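Section 4. Packing and Unpacking a Paper Bag

This section explains how to set up the take-out exercise on the Edonent two-arm bench. Please read the whole section one time before you switch on the arms.

Before you start, check the table and the inside of the bag from both views. 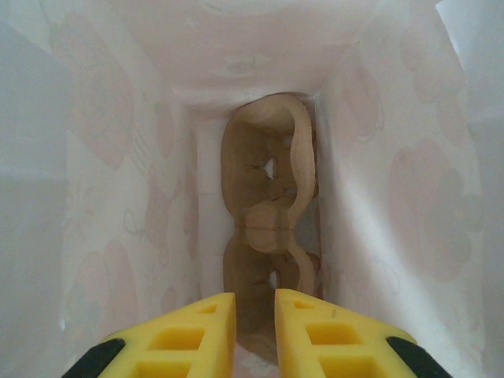
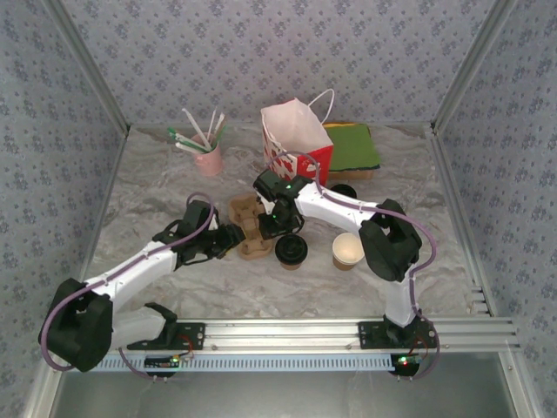
4.1 What the bench can do today

Many customers ask us if the arms can already do the work of a person at a take-out counter. The answer in February is: some parts of it. Picking up a cup that stands alone is reliable. Putting the cup in a carrier is good when the carrier does not slide. Working inside a paper bag is still difficult, and you should expect that a person must help.

In our own test Shiela Villanueva ran the bag exercise 600 times with the Tristia control program. The arms finished 530 of these runs without help. Please do not compare this number with a number from a real kitchen. The bag was opened by hand before each run, and no person was waiting for the order.

4.2 Preparing the bag

1. Open the bag fully and press the bottom flat with your hand.
2. Stand the bag near the back of the table, where at least one arm can reach it.
3. Fold the handles to the outside. A handle which hangs over the opening will catch on the gripper.
4. Put one light item into the bag. Do not use glass in the first runs.
5. Look into the bag through the wrist view. You must be able to see the item and both finger tips at the same time.

Note: Paper bags become soft after much use. Change the bag when the walls begin to fall inward. We change ours after 7 runs, but a thicker bag can stay longer.

4.3 Setting the reach

1. In the Tristia menu, choose Reach, then Narrow Space.
2. Set the speed to level 2. Do not go higher until you have watched a full run.
3. Move the gripper by hand control to the opening and press Save Point.
4. Lower the gripper slowly until the finger tips are beside the item. Press Save Point again.
5. Close the fingers, raise the gripper straight up, and stop when it is completely out of the bag.

CAUTION: Never put your hand in the bag while the arm is powered. The arm cannot know the difference between your fingers and the item.

CAUTION: If the bag moves together with the gripper, press Stop. Do not try to pull the bag free — it can tear suddenly and the arm will jump.

4.4 Cups and lids

Keep the cups empty for all exercises in this section. Closing a lid on a cup is a separate exercise (Section 6) and it is the weakest skill of the bench. The lid must be pressed equally on all sides, and a person feels this in the hand without thinking. The arm has only the camera and the motor current to judge by, so it often reports a closed lid when one side is still up. Always check the lid by hand after you stop the arms.

Straws are also not recommended for beginners. The gripper usually takes several together.

4.5 If the run fails

The gripper stops above the bag: the opening is too narrow for the saved point. Open the bag again and repeat 4.3 from step 3.

The fingers close but the item stays: the item is probably leaning on the wall of the bag. Stop the arms, move the item to the middle, and start again.

The arms wait for each other: both have been given the same area of the table. Choose one arm as Lead in the menu.

The wrist view is too bright: turn down the room lamp. White paper reflects a lot, and the program then loses the edges of the item.

For errors which are not in this list, write down the code from the screen and send it to Shiela Fajardo at the Edonent service desk. Please add the program version and tell us which arm was Lead.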